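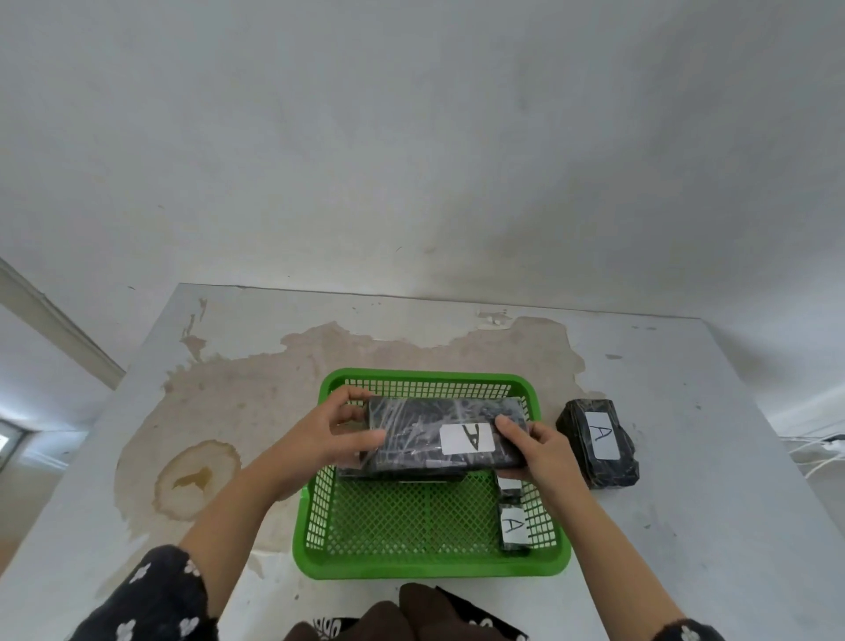 **Packing and dispatch area – periodic safety inspection**
Site: Clorow, Drirkville depot
Date: February 12, 2026
Previous inspection: May
Result: pass with actions

Marks used: OK = meets the site standard. ACT = action needed, see comment. N/A = not fitted or not in use.

## 1. Floors and walkways

- [x] Main walkway clear for its full width – OK
- [x] Floor marking readable – OK. Repainted by the Koppel side door after the May inspection.
- [ ] Floor surface sound – ACT. Chipped concrete at the dock plate, left side. A cart wheel catches in it. Fill and level before the next inspection.
- [x] Spill kit present and sealed – OK
- [x] Strapping offcuts binned – OK. One length found under the rack and removed during the visit.

## 2. Benches and hand packing

- [x] Bench tops level, no sharp edges – OK
- [x] Bench height suits standing work – OK
- [ ] Anti-fatigue mats in place – ACT. The mat at the end bench curls at one corner. Replace it. Do not tape it down.
- [x] Film and tape cutters have guarded blades – OK
- [ ] Blade disposal box below the fill line – ACT. Box is full. Fit the spare from the stores cupboard and reorder.
- [x] Baskets free from broken mesh and split rims – OK
- [x] Hand-filled baskets within the 8 kg site limit – OK. Check weighed on the bench scale.
- [x] Labels legible and fixed flat – OK. Handwritten labels are accepted for internal transfers only. Anything leaving for Gavthorpe needs a printed label.
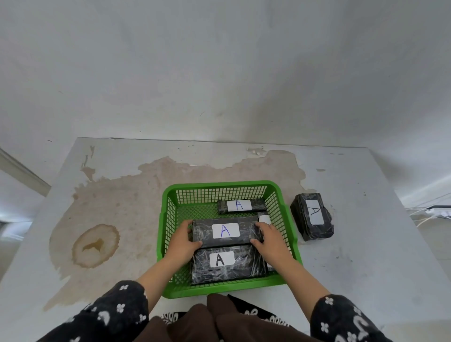

*Section 2: wrapped packages marked "A", green mesh basket.*

Comment on 2: the marker color for handwritten labels is not set out in the packing instruction. Both black and blue are accepted at present. The instruction should either name one color or state that color carries no meaning. New starters tend to assume that it does.

## 3. Racking and storage

- [x] Load notices posted on each bay – OK. Shelf limit 800 kg.
- [ ] Uprights free from damage – ACT. Dent on the front upright at the aisle end, below the first beam. Measured and within the amber limit. Unload the bay and keep it unloaded until repaired.
- [x] Beam safety clips fitted – OK
- [x] Heaviest stock on the lower levels – OK. Heaviest loaded shelf on record is 656 kg.
- [x] Nothing stored on top of the end frames – OK

## 4. Fire and exits

- [x] Exit doors open fully without a key – OK
- [x] Extinguishers in date, pins and seals intact – OK
- [ ] Exit signs lit – ACT. Sign over the rear door flickers. Lamp or driver fault – electrician to confirm.
- [x] Waste film stored away from heaters – OK
- [x] Call point test entered in the log – OK

## 5. Electrical and lighting

- [x] Leads and plugs undamaged – OK
- [x] No extension leads joined end to end – OK
- [x] Battery charger ventilation clear – OK
- [ ] Heat sealer – N/A. Isolated and tagged out.

## 6. Manual handling

- [x] Lifting guidance posted at the dock – OK. The 40 kg two-person limit is readable from the working position.
- [x] Hand carts braked when parked – OK
- [ ] Gloves available in all sizes – ACT. Small size out of stock.

## Actions, in order of priority

1. Unload and repair the dented rack bay (3)
2. Repair the rear exit sign (4)
3. Fill the floor at the dock plate (1)
4. Swap the blade disposal box and reorder (2)
5. Replace the end bench mat (2)
6. Restock small gloves (6)
7. Amend the packing instruction on marker color (2)

Items 1 and 2 are to be closed before the next full shift. The rest are carried on the site action log until signed off.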